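4.2 Recording a garment fold

1. Log in to the Rukley tablet and pick the task card.
2. Close both grippers once, fully, before touching the fabric.
3. Grip padded items through the thickness and lift a little way off the bed.

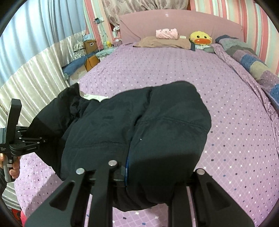
Hubmann Home Textiles – Folding Team

4. Keep the zip clear of the finger slots.
5. Fold, release, then press Save. Stop after 20 folds and change over.

Note: folders now spend mornings recording and afternoons checking the machine's folds. Pay grades stay as they were. Questions on shifts go to Odette Roussel, ext. 282.

Caution: do not pull on a snagged lining – open the fingers first.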